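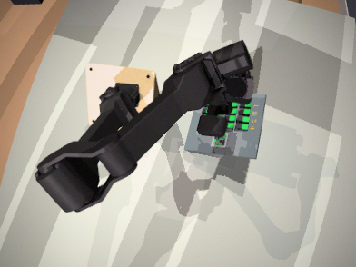

Our project was to set up a simulated button-pressing cell and keep it running long enough to collect a full set of test presses. The cell is built in Poteck, the simulator our department uses, and the arm model is called Juhl. Most of the work went into the calibration, so most of this report is about calibration. The button board is a flat square plate set at an angle on the table, with green buttons in two columns of four and the numerals 1 to 4 down the right edge, one for each row. We used those numerals to name the rows in all our notes, so "row 3" below always means the row beside the 3. The finger comes in over the board pointing down and to one side, and in that position the wrist and finger hide part of the left column from this view. This mattered later when we were trying to find out why some presses failed.

Setup

The arm came to us as a model file from last year's group. Troels Riis loaded it and checked the joint limits against the sheet that came with it. Two of the limits were wrong. The elbow was allowed to fold far enough that the forked link passed through the motor housing, and the wrist could turn past its stop. Troels corrected both and saved the result as a new file so the old one could still be opened.

Hafþór Vídalín did the table and the board. The board has its own coordinate frame with the origin at the corner nearest row 1. Every button position is stored relative to that frame. If the board is moved, only one line in the settings has to be changed. In the old version each button had its own position in table coordinates, and all of them had to be typed in again after a move.

Calibration

To calibrate, the finger is brought down slowly on one corner of the board until the contact sensor reads a touch, and the position is saved. This is done at 3 corners. The program fits a plane through the points and works out the tilt of the board. Then the finger is sent to the top button in the right column and we check by eye that it is centered.

We wrote a short script for this and named it Denau. It stops and gives a warning if the fitted plane is more than 2 degrees away from the stored one. That happened a lot in the first week. The cause was the order of the corners. If they were touched in the wrong order the plane came out upside down, and the arm tried to reach the buttons from under the table. The script now asks for each corner by name.

The fault in the left column

We planned 3000 presses. Partway through the first run the presses in the left column began to miss. The right column was fine. We first thought the board had shifted, but its frame had not changed. Since the default camera could not see the left column properly during a press, we added a second view from the other side and ran the same moves again.

From there it was clear that the finger was landing short. The length of the finger was entered in two places, once in the arm model and once in the motion planner, and the values were different. With the wrist angle used for the right column the error was too small to cause a miss. With the angle used for the left column it was enough to put the tip on the border of the button. We deleted the value in the planner and made it read the one in the model. The run was started again from zero on a Saturday and finished with no misses in either column.

Upkeep

Whoever uses the cell next should do the following:

Run Denau after any change to the table, the board or the arm file.
Do not edit the joint limits in the old model file.
Keep the second view turned on for the left column.
Clear the contact log before a long run. When it gets large the simulator slows down and the touch readings arrive late.

We did not get to the late touch readings. Clearing the log avoids the problem but does not fix it. Hafþór thinks the log is being written in the same loop as the sensor, and this would be the first thing to look at.

Related reports
Moving the Zurnlow Gripper to a New Arm Model
Contact Sensor Settings in Poteck
Juhl Arm: Notes on Joint Limits
Writing a Settings File for a Shared Cell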